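Clenstead midfielder explains contract decision after Treltstead exit

October 3, 2023

The Clenstead midfielder who left Treltstead on a free transfer in January has said the length of the contract, and not the salary, decided the matter.

Speaking at the club's training ground, the 29-year-old said his former employers had offered a one-year extension with a further year tied to appearances. He needed to start 25 league matches to trigger it.

"I had started 19 the season before, with a knee problem," he said. "I looked at the number and I looked at who was picking the team. It was not a hard sum."

Clenstead offered two and a half years with no appearance clause. He signed within four days. The medical took two sessions, the second one to repeat a scan of the left knee.

He played 2,334 league minutes in his last full season at Treltstead, most of them on the right of a midfield three. At Clenstead he has been used deeper, in front of the back four, and he said the change was discussed before he signed.

"They showed me clips of where they wanted the ball received. Half turned, facing the far side. At Treltstead I was told to stay wide and wait." 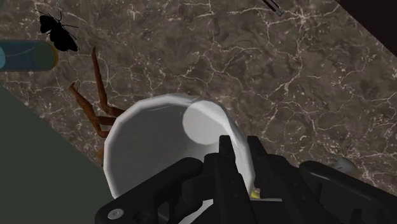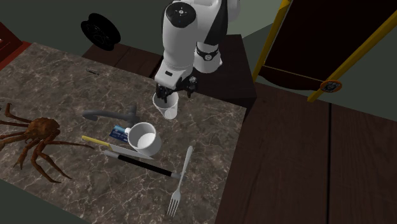

His passing completion stands at 79 percent, lower than in either of his previous two seasons. He attributed the drop to the type of pass he is asked to play.

"If I go sideways every time, the figure goes up and the coach takes me off. He wants the ball into the striker early. Some of those get cut out."

The first meeting between the clubs since his move ended 1-1 at Nollurano, where 2,344 people attended. He was booked after 31 minutes for a late tackle and replaced in the second half. Part of the away section, which holds 2,000, whistled his early touches.

"I heard it. I was there six years, so I expected some of it. Two of the players came over afterward and we talked about houses."

He said he has had no contact with the Treltstead board since leaving and does not expect any. A loyalty payment written into his old contract was settled in the spring, later than the agreed date, and he declined to give the amount.

Clenstead travel to Zeleke next. He trained apart from the group for one session this week and said he was available for selection.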